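Last updated: Tue 30 August

Robot arms take a turn at the dishes in Jirkport

I dropped by the Damasceno test kitchen in Jirkport this week to see the new help, and I'll admit I went in a little grumpy. I've washed a lot of dishes for money in my life, and I wasn't sure how I'd feel about a pair of arms doing it! But the kitchen crew had coffee on and plenty to say, so I stayed way longer than I meant to.

Damasceno runs lunch service for offices in town, up to 175 meals a day, and the arms are on trial there through a small Ganbridge outfit called Pliltico. For now they stick to the light end of the job — plates, mugs, bits of produce, putting things where they go on a practice table at the back. 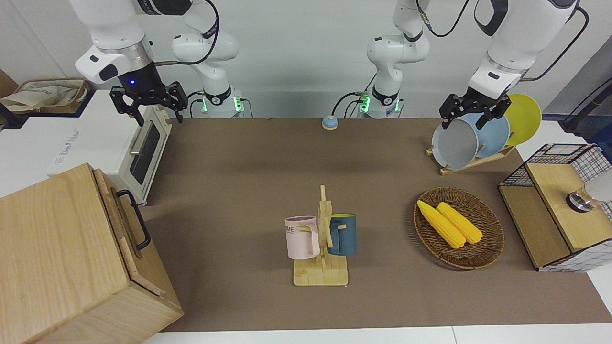

One gripper on the rim of the gray plate, the other open over the toaster oven.

The crew is 8 people, and what they mostly wanted to talk about was the schedule. Putting-away used to be the last chore of the day, and whoever drew it went home late. If the trial goes well, that chore moves to the arms and the late shift ends earlier. Some of them love that. A couple of them don't, as the late shift pays a bit more, and they'd like to know where that money goes before they clap for anything. Fair enough, I say. The company told me no jobs are being cut during the trial and that the pay question will be settled before it's over. I'll be asking again.

There's also new work that wasn't there before. Two of the crew have been trained to set the table up between runs and to stop the arms if something looks off. One told me it's easier on her back than the sinks, though she misses having the radio up loud (the training folks like to be able to hear each other). Another said the hardest part is keeping her hands to herself when a plate looks crooked. I'd be hopeless at that.

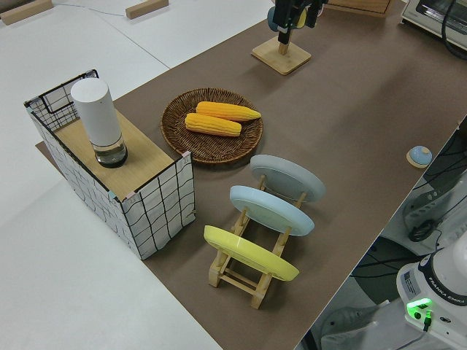 Corn on the wicker tray, with the three plates leaning in their rack.

And the pots? Still done by hand, same as the glassware and anything with baked-on cheese. I asked when that might change and got a shrug and a laugh from the sink side of the room.

The trial has 3 more weeks to run, and after that Damasceno decides whether to keep the arms, send them back or try them at its second kitchen.

Recent items
Jirkport bakery adds Sunday hours
Ganbridge bus route gets 2 new stops
Night shift pay: what local kitchens offer
School lunch menus are out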